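Friday, bimanual cell, music stand task

Started the session at 9:40 with the Skallida controller config from last week. Target for this task is 500 episodes across all layouts; 295 accepted before today. Muireann Lynch on the leader arms, me on logging and resets.

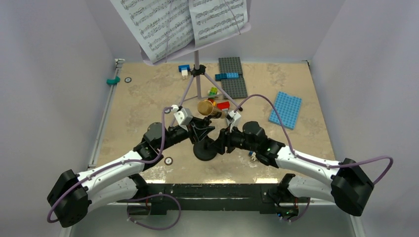
Episode length is capped at 28 seconds. Wrist joint offsets were checked against the Buckley jig before the first run and the left arm needed a small correction. Clutter stays in for this layout, so the bricks behind the tripod and the blue baseplate on the right count as distractors and get no label. The small black stand with the round base is tagged as a two-gripper object - both arms must be in the annotation even if only one moves.

Rejected 3 episodes before lunch, all for dropped timestamps on the right arm. Berneo sync box restarted, log saved under the February folder.

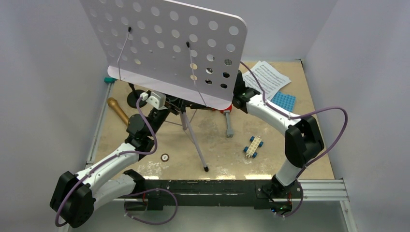

Stand desk without sheets, music at right rear, gold microphone at left.

Skundlow export takes almost an hour per batch, so start it before leaving. Open item: the prompt text says "stand" for two different objects. Proposed "music stand" and "small stand" - Muireann to update the task file. Old episodes keep the old text until the relabel script is tested.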